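Kitchen Arm Good Practice: The Gallery
Trorkerura Home Automation Guidelines, Elledwood edition

Welcome, and thanks for dropping by! When we put out the first Elledwood edition of our house rules for kitchen arms, it ran to 11 pages and a good many readers wrote in (very kindly) to say they'd love something a bit easier on the eyes. So we've pulled together this little gallery to sit beside the written rules, and you're welcome to browse it over a cuppa.

The rules themselves haven't changed since August. Slow travel comes first: our limit is 300 millimetres a second whenever the arm is moving over a benchtop, and 500 only when it's well clear of everything and everyone. The Baran checklist still covers what to look over before each run, from the stop button to the state of the benches, and the Futemach sheet is the one to fill in afterwards, even when the run was dull as dishwater. We do love a dull run!

We've also had plenty of letters about glassware, so a gentle reminder that the written rules ask you to plan the whole path of the arm, elbow included, and to give breakables a wide berth. It's so easy to think only about the fingers and forget there's a good deal of arm following along behind them.

Both pictures come from the simulated kitchen, where every new task gets its first outing under our rules.
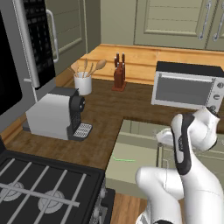
Coffee machine, knife block and toaster oven all share the dark counter, and each one belongs on the keep-clear list before a task is written. 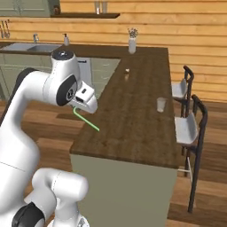 Gripper pointed down near the corner of the island, with a drinking glass and a vase of dried flowers further along the top.

Do I need to fill in the Baran checklist again if I only stop for lunch?

Please do, if the arm has been left for longer than 55 minutes. For a shorter break, test the stop button and look over the benches before you start it up again.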